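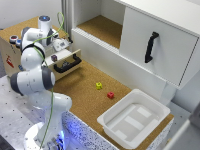 The porch we decided to keep

July 26, 2020

When I moved to Gildale I did not know the word "porch" in the American meaning. In my language we have one word for the balcony, one for the terrace and one for the small glass room where you leave your boots, and none of them is a porch. Now I own one, and for most of last year I was thinking about whether to take it down.

Our house is on the lower side of Gildale, where the streets go down to the old canal. It is a brick house with two floors and a wooden porch across the full front. The porch was added later than the house, you can see it from the bricks behind it, which are darker at the height of the first porch roof. So there was one porch before, a lower one, and then the present one. The floor had a slope toward the street, the steps were soft on one side, and the roof made our front room so dark that we used a lamp at lunch.
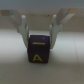
7 min read

I want to write down how we came to the decision, mostly for people who have the same type of house and are reading at night about permits, as I did.

The first plan

The first plan was to remove everything and make a flat front with a small roof over the door. We asked Wekik, a small architecture office on the other side of the canal, to draw it for us. I liked their work on the Sethi building, which was a dairy before and is now apartments. They left the loading doors in their place there and put the windows inside the openings, a little deep, so in the evening the wall still looks like a dairy.

Their drawing for our house was good. The brick was open to the sun, the front room had light, and the door was in a color I would never choose alone. I put the drawing on the refrigerator and looked at it for several weeks.

The problem came slowly. Every time I sat outside with coffee I was sitting in the thing we wanted to remove. On the street side of Gildale there are no front gardens, only the sidewalk, and the porch is the only place where you are at home and in the street together. Without it we would have a beautiful wall and nowhere to put a chair.

I also started to look at the other houses when I walked. Where the porch was gone, the upper windows looked too high, as if the house was standing on its toes. I don't know the correct term for this. The architect explained that the horizontal line of the porch roof divides the front in two parts, and the windows were placed by somebody who expected this line. When you take it away you have to give the eye something else, a band of stone or a change in the brick. Our drawing had a thin metal band for exactly this reason, and I had not noticed it before.

What was really wrong with it

So we asked a different question: what is wrong with this porch, if we don't think about what would replace it?

The roof was too deep. It came out 9 feet from the wall, and the ceiling under it was painted dark brown. The floor boards were laid with almost no space between them and the water had no place to go, so it went to the posts. Two of the posts were soft at the bottom. I could push a screwdriver into one of them with very little effort, and I do not recommend to do this in the evening if you want to sleep well.

But the beam above was dry and straight. The rafters also. The brackets at the corners were old, with many layers of paint, and under the paint the edges were still sharp. Wekik wrote us a new list, much shorter than the first one, and changed the drawing. I was afraid they would be disappointed, since an office cannot put a repaired porch on the first page of its website. They said the second job was the more interesting. Maybe they say this to everybody.

The light

The dark front room was the part I did not believe we could solve. My idea was a skylight in the porch roof, and the answer was yes, but in a different position than I wanted. I wanted it in the middle, where people sit. It went close to the house wall, directly in front of the window, as a long strip of glass between the rafters. From the street you cannot see it. From inside you see sky at the top of the window, where before was brown paint.

The glass came from Jonda. They make it to size and they were correct to the millimeter, or I should say to the fraction of an inch, which I still calculate with my phone. The delivery was late, and for a part of October we had a hole in the roof with a blue sheet over it. In the wind the sheet made a noise like a sail. I liked this noise the first night and not after.

The second thing for the light was only paint. The ceiling is now a very pale gray-green, and it sends the light back to the window better than I expected. If you have a dark room behind a porch and no budget, I would begin with the ceiling and wait one month before you do anything else.

The bricks

During the work the old plaster strip between the porch roof and the wall was taken off, and behind it we found the pockets of the first porch. These are small square holes where the earlier beams were sitting. They were filled with pieces of broken brick and something that looked like newspaper, but it was too far gone to read. The mason asked if he should close them properly. We closed them, with bricks set back a little from the surface, so there is a shadow in each one. It was the only expensive idea which was mine. My husband says it looks like we forgot to finish. I see it every morning and I am satisfied.

About money and permits

People write to me to ask about cost, and I understand why. I will not give the full sum, because half of it was our own slow decisions. The repair permit was 174 dollars. The permit for the removal would have been more, and in our part of Gildale a removal also needs drawings of the neighboring fronts, which I did not know until the plan was already on the refrigerator. If your house is attached, ask this question first.

We kept roughly 80 percent of the wood. The floor is all new, with proper spaces between the boards, and a slope that is now made on purpose. Two posts have new feet, joined with a long diagonal cut, and on one of them the joint shows through the paint when the sun is low. The steps are new and one step deeper than before, so a person can sit on them without the knees in the face.

What is not finished

The handrail is still the temporary one. We have a disagreement about it in the house. I want a simple round rail in oak, and the other side wants to copy the one from the corner house, which has small turned spindles and will take a whole summer to paint. Wekik has drawn both versions and refuses to vote.

The gutter on the left side also needs attention, the water jumps over it when the rain is strong. I was on the ladder yesterday to look, and I think the angle of the bracket is wrong. When we have fixed it I will write about the downspout, which goes into a clay pipe, and where the clay pipe goes we do not know yet.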